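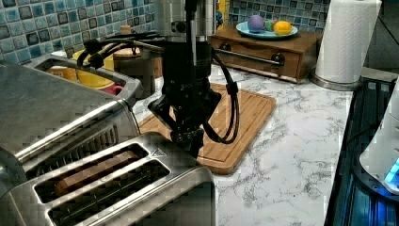 Can I use this data if I do not have the same robot arm?

Most of it can be used with any arm that has six or more joints and a gripper with two fingers. The end effector poses are stored in the base frame, in meters and quaternions, and you can solve the joint angles for your own arm. Only the folder joints_raw is tied to our hardware.

Skamero Kitchen Demonstrations, data card

Summary

Skamero is a set of 712 demonstrations of short kitchen tasks, recorded by remote control. The operator holds a small hand controller and the arm follows the hand. A smaller part, 69 demonstrations, was recorded by hand guiding: the operator takes the wrist of the arm and moves it directly. The field "mode" says which one it is (teleop or guided).

Tasks

toast_out: take a slice of bread out of the toaster and put it on the cutting board
bowl_move: move a bowl from one surface to another
fruit_plate: put a fruit or a ball on the plate, or take it off
lid_open: lift the lid from a jar

The task toast_out is the most difficult one. The slice stands only a little above the slot, and the fingers must come from above and close slowly. Of the 183 attempts at this task, 31 are marked as failed. We kept them on purpose — some users want to train a failure detector. If you do not want them, filter by success = 1.

How it was recorded

All demonstrations were made in the test kitchen in Bollstead. The operators were Wiebke Lammers and Orest Kovalchuk. Each of them practiced for one day before the recording started, and the practice runs are not included. The toaster was never switched on during an episode.

Files

Each episode is one folder with poses.csv, gripper.csv, meta.json and the video files. Time stamps are in seconds from the start of the episode. The gripper value is 0 for fully open and 1 for fully closed.

Known problems

In guided episodes the hand of the operator can cover the object. The poses are still correct, but the video is less useful for training.
Orest uses the left hand. His paths to the toaster look different from the paths of Wiebke, so please split by operator if this is important for you.
In the first version the gripper values were inverted. This was corrected on 2023-02-09. If you downloaded the set earlier, please download gripper.csv again.

Contact

Questions about the files go to Hamidreza Mahmoudi. Questions about the license go to Ute Ruppert.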